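Arnthorpe Shared Workshop — arm-build list
Subject: Re: simulated arm overshoots on the way down
Sent: Saturday, 9:40 am

> I loaded your arm file last night and ran the pick routine 8 times.
> The wrist comes down over the block fine, then drops too far in the
> last bit and the solver starts throwing contact warnings. Is the
> wrist mass in the file the real one or a placeholder? I don't want
> to start cutting the base plate until the sim behaves. Also, which
> table are you using? Mine has the old one with the lip.

It was a placeholder. I put in 50 grams for the wrist when I started the model in July and never went back to it. I took the wrist and gripper off the bench arm on Thursday night and weighed them on the kitchen scale with the cable stub attached: 354 grams. That would explain most of what you're getting, as the gains on the shoulder and elbow were tuned against the light wrist.

The corrected file is in the Leone folder, revision 1862. Delete your local copy first, or the loader will keep picking up the cached meshes. The table in that revision is the flat white one with no lip. I kept the small block as a stand so the gripper doesn't have to go all the way down to the tabletop, and the blue target sits on top of it.

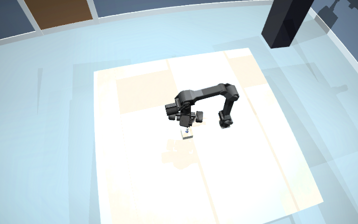

Posted by: list member, Arnthorpe Shared Workshop
Role: simulation files and wiring, Gondia arm build

The pose to check against is the one with the upper link arched over and the wrist hanging above the block. Pause there before you let the routine go on to the descent. If the wrist sags with the new mass, raise the elbow gain first and leave the shoulder alone. I had it the other way round for a week and the base joint buzzed the whole time.

On the contact warnings: some of those are from the block. It was set as a free body and the target was set as another free body on top of it, so the two were jittering against each other before the gripper got anywhere near. I've fixed the block to the table in the new file. The target is still free.

I would hold off on the base plate a little longer. The hole pattern in the Stonis drawing is for the older motor housing, and I haven't measured ours against it yet. I'll be in the workshop this afternoon with calipers and will post the spacing to the list tonight. If anyone has the long hex key for the shoulder clamp, please put it back on the pegboard — I need it to get the housing off.

Still to do on my side: joint limits for the wrist, and the cable drag, which the model ignores completely at the moment.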